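December, bench notes, dye room

Indigo vat no. 2, second try. First one went gray and smelled wrong, dumped it. Starting over with the fructose recipe Elli Riihimäki sent, her proportions not mine.

In the bucket: 30 g indigo, ground wet with the glass beads until no grit between the fingers. Slaked lime, fructose, hot water to the line. Stirred slow, one direction, no splashing. Left it with the lid on.

Checked before lunch. Bronze skin on top, but liquid underneath still more green-blue than amber. Too early. Tempted to add more lime, didn't. Last time I kept fiddling and that's probaly what killed it.

Cotton is the Fuvico plain weave, 298 g dry. Scoured with soda ash for two hours and the water came out the color of weak tea, so did it again. Anyone using that bolt – scour twice, whatever the label says. The Sarnow linen was fine after one.
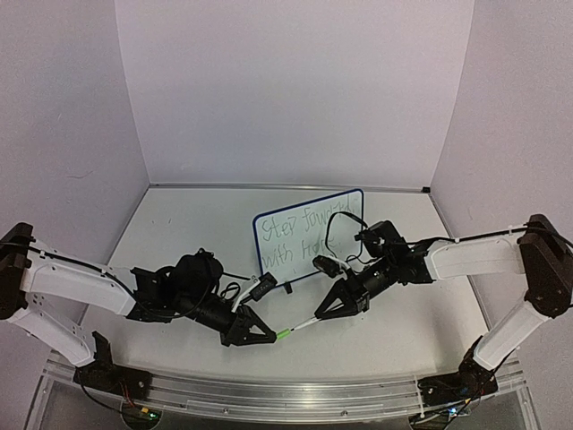
2 min read

Afternoon. Vat has turned. Clear yellow-brown when I pull up a spoonful, goes blue on the spoon in a few seconds. Flower in the middle, coppery edges. pH strip says a bit over 10, would like it lower for the wool but fine for cotton.

Dips, test strips first:
1 dip, five minutes – pale, patchy where I folded it
3 dips – decent mid blue, still streaky at one end
6 dips – the one I want

Let each one air until all the green is gone before going back in. I rushed strip two and it shows. Also squeeze UNDER the surface, then lift. Dripping from up high puts air in the vat and then you wait an hour for it to recover.

Main piece went in around 3. Sank to the bottom and touched the sediment, so there's a dark smudge near the selvedge. Need a net or a rack down there. Lý had one in the old studio, a cake rack with string on it, ask where it went.

Rinse: vinegar in the first bucket, then plain until it runs clear. Took forever. Dried piece looks a good two shades lighter than wet, write that down somewhere you'll see it.

Rub test on white cloth, dry: almost nothing. Wet: still comes off some. Wudetti order is for napkins so that matters, can't send it like this. Maybe shorter dips and more of them, Elli swears by that.

To do
- reheat vat tomorow before touching it, it was down to barely warm by the end
- more fructose, small spoon, only if it looks blue
- weigh out 400 g of the linen
- label the lime jar!! looks exactly like the chalk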